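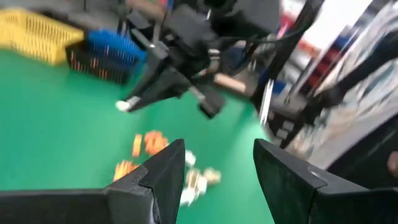 Left wrist view, with the other arm swinging across the table.

Dropping blurry wrist frames before they reach your pose estimator

I love this trick because it's so small! When an arm moves fast, the wrist camera smears everything, and the estimator will happily hand the planner a grasp point on a smudge. You can catch most of that with one filter in Kerna.

1. Open the perception config and turn on the sharpness score. It runs on the gray image, before any detection.

2. Mask out the fingers. They fill the bottom of every wrist view and their hard edges push the score up — I lost an afternoon to this one.

3. Set the threshold to 188 and replay a log. Ours had 376 frames, and the plot made the bad stretches easy to spot.

4. Require 3 sharp frames in a row before the planner may update its target. 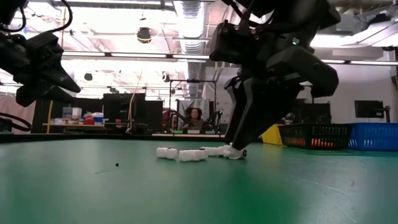 Fixed view: right gripper down at the white pieces, left arm held above the table.

5. Use the fixed camera as a fallback. While the wrist stream is gated, let its estimate carry the target, and switch back once step 4 passes.

Troels Bundgaard suggested logging each switch with a timestamp, so try that too (it makes tuning much more fun). If the target still jumps, raise the threshold by 13 and replay the same log.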